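A Visit to the Mabula Short Film Days in Clokavdale
By Subira Muriithi
October

I came to Clokavdale on the afternoon bus and went directly to the old grain hall, where the Mabula Short Film Days are held. The hall has 102 seats, and when I arrived people were already sitting on the stairs. The first program started late, but the woman at the door gave us tea in the meantime.

The film I most wanted to see was Serkier, by Godfrey Waweru. It is adapted from a folk story about a ferryman who must carry his own brother across a river and may not speak to him. Waweru moved the story to a night bus. I was afraid this would feel forced, but the long silence between the two men works very well in the narrow seats. Wycliffe Mutiso plays the driver and says maybe ten sentences in the whole film.

After the screening Waweru answered questions. Somebody asked why the river is still heard under the engine noise. He said the sound editor, Peninah Koech, had put it there without telling him, and he noticed it only at the third viewing. Koech was in the second row and did not deny it.

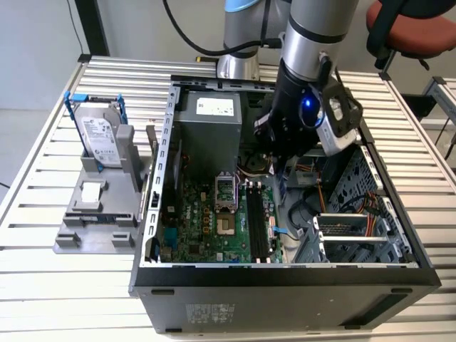
The next morning there was a tour of Esalus, the small post-production house behind the hall. We were 2 groups and I went with the later one. They showed us how Serkier was graded, first the raw night shots, almost gray, and then the final version with the warm yellow light on the faces. The whole film cost 3000 dollars, and most of it went to renting the bus. I liked also the dubbing room – it is very small, with blankets on the walls, and the actors have to stand close together.

The closing program was weaker for me. Two comedies were too long, and a love story with very beautiful pictures had not much to say. The exception was Letter 833 by Beatrice Kirui, in which a postal clerk opens one letter and then cannot stop. The audience laughed at first and then became quiet.

I missed the awards because the last bus leaves at nine. Koech wrote to me later that Kirui won the audience prize and Serkier the prize for sound.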